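Section 4. Setting Up and Maintaining the Dry Sorting Station

4.1 Purpose of this section

This section explains how to set up, use and clear the dry sorting station supplied with the Cikora Pantry Activity Set. It applies to the tabletop version only. Owners of the wall-mounted Brisis rack should follow the separate leaflet packed with the rack.

The station is used for sorting, handling and transferring uncooked rice and whole root vegetables on a table. It is intended for supervised use in training kitchens, day centers and classrooms. It is not intended for the preparation of food that will be eaten. All rice and vegetables placed in the station must be treated as activity material from that point on.

Read the whole section before the first session. Keep it with the set.

4.2 Before you begin

Choose a table that is level, dry and does not rock. A table placed against a wall is preferred. The wall limits the directions in which grains can travel and leaves the users with one side of the table fewer to watch. Remove tablecloths and runners. Loose grains collect in the folds of cloth and are easily carried to the floor.

Wipe the table with a dry cloth. If a damp cloth has been used, wait 20 minutes before placing any rice on or near the surface.

Check each tray for splits, sharp points and warping. Set a tray on the table and press lightly on each corner in turn. A tray that rocks should be taken out of use and reported on the equipment sheet.

CAUTION: Uncooked rice underfoot is a slipping hazard on hard floors. Keep a broom and dustpan within reach of the station for the whole session.

CAUTION: Uncooked rice grains are small parts. Children under the age of 4 must not use the station.

4.3 Placing the trays

1. Place the gray tray toward the back of the table. This is the fill tray. It holds the rice.

2. If a liner is used, lay it flat in the fill tray before filling. Smooth it outward from the middle so that no corner stands above the rim.

3. Place the red tray in front of the fill tray. This is the work tray. It may stand square to the table or at an angle, according to the reach of the person using it.

4. Leave a gap between the two trays. Trays that touch tend to push one another when either is moved, and grains caught between them are difficult to sweep out.

5. Place the clear plastic container beside the fill tray. Put a paper towel inside it. The container receives items that have been sorted out of the rice and are waiting to be returned.

6. Confirm that the user can reach every tray without leaning on the table.

NOTE: The red tray is left empty at the start of a session. Grains will gather in it as work proceeds. It does not need to be emptied between turns unless the activity card says so.

4.4 Filling the fill tray

1. Measure 700 grams of dry, uncooked white rice into a jug with a pouring lip.

2. Hold the lip of the jug close to the tray and pour slowly, moving from one end to the other.

3. Spread the rice into an even layer with the flat of the hand or a dry spatula. Do not shake the tray to level the rice.

4. Lay the whole vegetables on top of the rice. Sweet potatoes are recommended because their rough skin is easy to hold and their color is easy to tell apart from the grains. Vegetables must be firm, unpeeled and free of soil.

5. Place any smaller item lower in the tray, clear of the larger vegetable, so that each can be lifted on its own.

NOTE: Printed liners, including those with a grain pattern, are supplied for advanced activities. White shapes on a black ground resemble real grains and make it harder to judge where the rice ends. Use a plain liner, or no liner, with new users and with any person who has reduced vision.

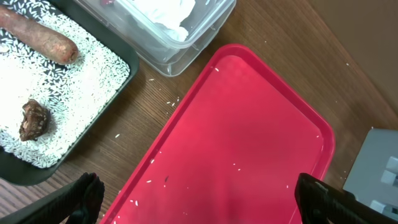 Figure 4-1. Station in use: fill tray with rice and sweet potato, red work tray, clear container with paper towel.

4.5 During the session

Some scatter is normal. Grains will be found in the work tray and on the table between the containers after even a short period of use. The person supervising should allow this and should not interrupt the user to collect single grains.

The following points should be observed.

Vegetables are lifted clear of the rice before they are moved sideways. Dragging a vegetable across the layer pushes rice over the rim.

Trays are not slid across the table while there are loose grains beneath or beside them. Lift the tray, sweep the place where it will stand, and set it down again. Grains trapped under a plastic tray may mark a wooden surface.

The paper towel in the clear container may be crumpled or folded. Replace it when it becomes damp or soiled.

A dark speck or fragment noticed among the white grains should be picked out at the end of the turn and discarded. If several are found, stop the session and inspect the rice as described in 4.7.

Each turn should last no longer than 16 minutes. At the end of the turn the user washes and dries both hands, and the next user does the same before starting.

CAUTION: Do not use the station with wet hands. Damp grains stick to skin, to the liner and to the tray walls, and will spoil if they are returned to storage.

4.6 Clearing the station

Clear the station in the order given. The work tray is dealt with before the table so that material dropped from it is picked up in the same sweep.

1. Return all whole vegetables to the storage crate. Brush loose grains from the skins back into the fill tray.

2. Empty the clear container. Discard the paper towel.

3. Look over the surface of the work tray. Small white flecks and crumbs are easy to see against the red and should be brushed to one corner. Larger pieces are removed by hand.

4. Lift the work tray with both hands, one on each long side, and tip it from the corner into the waste bowl. Do not tip it into the fill tray. Material from the work tray may include crumbs and debris that should not be mixed with clean rice.

5. Sweep the table along the grain of the wood, beginning at the wall and working toward the front edge. Hold the dustpan below the edge of the table.

6. Sweep the floor on all sides of the station that can be reached on foot.
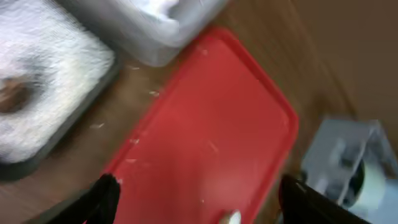

Figure 4-2. Red work tray with white flecks on its surface and crumbs on the wood to the left. See steps 3 to 5.

Check the table from a low angle once it has been swept. Flakes lying along the wood grain are often missed from above. Repeat step 5 if any remain.

7. Wash the work tray in warm water with a mild detergent. Rinse it, then stand it on its long side to dry. The tray is not suitable for a dishwasher.

8. Wipe the fill tray with a dry cloth once the rice has been removed. Wash it only if it is visibly soiled, and dry it completely before it is filled again.

NOTE: Abrasive pads dull the surface of the red tray and leave fine scratches in which starch dust collects. Use a soft sponge.

4.7 Storage and replacement of materials

Pour the rice from the fill tray through the wide funnel into the Urkelier storage jar and close the lid. Label the jar "Activity rice, not for cooking" and write the date of first use on the label. Store the jar in a dry cupboard, apart from kitchen food.

Inspect the rice before each session. Spread a handful on a clean white plate and look for insects, webbing, clumps or discoloration. If any of these are present, discard the entire contents of the jar, wash and dry the jar, and begin with new rice.

Replace the rice every school term, or sooner if it has an odor. Sites that close for a long break should discard the rice before closing. Sites that follow the standard supply calendar receive new liners in November.

Replace sweet potatoes when they soften, sprout or show damaged skin. Do not refrigerate them between sessions.

Replacement trays, liners and funnels may be ordered through Radulović Educational Supply, using the part list in Section 9. State the tray color when ordering. The red and gray trays are not sold as a pair.

Section 4 last revised 2023-07-06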